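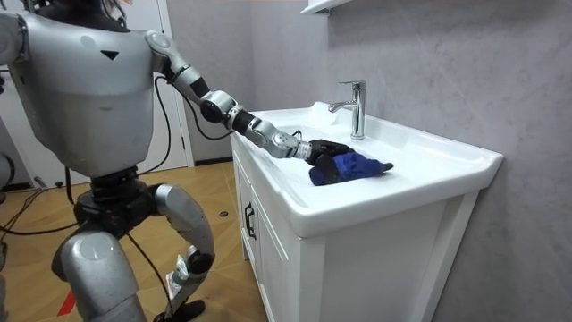 Category: Hot water and heating > Resolved tickets

Ticket subject: Hot water at basin goes cold after a minute or so, shower unaffected
Opened by: Nkechi Nnaji
Assigned to: Kayode Nwachukwu
Site: Lullport, flat 18, second floor
Priority: Normal

Original report

The hot tap at the bathroom basin starts off fine and then drops to lukewarm, then cold. If I turn it off and wait it comes back hot for a short time and does the same again. The shower in the same room stays hot for as long as I want. The kitchen is fine too. The boiler is a combi in the hall cupboard. Pressure gauge shows 1.4. No error code on the display. It started in November, soon after the water was off for the work in the street, but I can't swear the two are connected.

Kayode Nwachukwu, 09:40

Thanks. Before I book a visit, could you try three things and tell me the result of each?

1. Open the basin hot tap fully and listen at the boiler. Does the burner stay lit, or does it cut out?
2. Do the same with the tap only half open.
3. Run the kitchen hot tap and the basin hot tap together and see if the basin still goes cold.

Please don't change the temperature setting on the boiler while you do this.

Nkechi Nnaji, 12:15

1. Burner lights, runs for a bit, then cuts out. The water goes cold a little after that.
2. Burner doesn't light at all.
3. With the kitchen running as well, the basin stays hot.

Kayode Nwachukwu, 12:50

That points to low flow at the basin. The boiler needs a certain amount of water moving through it before it will fire. The shower and kitchen draw enough and the basin is now right on the limit. With a second tap open the total goes up and the burner stays on.

Could you measure the flow? Put a measuring jug under the hot tap, open it fully for ten seconds and note the amount. Then repeat with the cold.

Nkechi Nnaji, 18:05

Hot: 275 ml in ten seconds. Cold: I had to use a bigger jug, it was well over a litre.

Also, my neighbour Musa Onuoha downstairs says his basin did something similar and he fixed it by turning the boiler up. I haven't touched mine.

Kayode Nwachukwu, 18:30

275 ml in ten seconds is 1.65 litres a minute. Your boiler wants a bit over two to light reliably, so the figures fit. Turning it up won't help here and may make it cut out sooner, so please leave it as it is. I'd like to look at Mr Onuoha's as well if he wants to open a ticket.

Likely causes, in the order I would check them:

- Debris in the outlet or aerator. Less likely, as the cold comes out of the same spout and is strong.
- Debris in the isolating valve on the hot feed under the basin.
- Isolating valve partly closed.
- Kinked flexible hose.
- Blocked or worn hot cartridge in the tap.

Visit booked with Adesuwa Amadi, morning slot.

Visit note, Adesuwa Amadi

Arrived 10:20. Confirmed fault as reported. Aerator removed, a little grit, cleaned and refitted. No change to hot flow.

Hot isolating valve under basin: screwdriver slot in line with the pipe, so fully open. Hose straight. Closed the valve, took off the hose and opened the valve into a bucket. Poor flow from the valve itself, so the tap and hose are not the cause.

Shut off at the stopcock, drained down and removed the valve. Flakes of scale and a bit of old PTFE tape were wedged in the bore. It cleaned out but the ball was scored, so I fitted a new full-bore valve. New fibre washer on the hose.

Retested. Hot flow now nearly 200 ml a second less than the shower but far above what it was — burner lights with the tap half open and stays lit. Ran it for five minutes with no drop in temperature. No leaks on dry tissue at either joint.

Kayode Nwachukwu, 14:10

Adesuwa, could you give me the hot flow on its own in litres a minute? I can't put the comparison in the record.

Adesuwa Amadi, 14:25

Sorry. Five litres a minute at the basin, hot, fully open. Please ignore the shower comparison, I misread my own note.

Nkechi Nnaji, next day, 08:15

Still hot this morning. I left it running while I washed a jumper and it didn't drop. Joints are dry underneath. Happy for this to be closed.

Kayode Nwachukwu, 08:40

Closing. Part used: one 15 mm full-bore isolating valve, one washer. Linked to ticket 207 (Onuoha, same riser), still open. If the flow falls off again, reply here and the ticket will reopen.

Status: Resolved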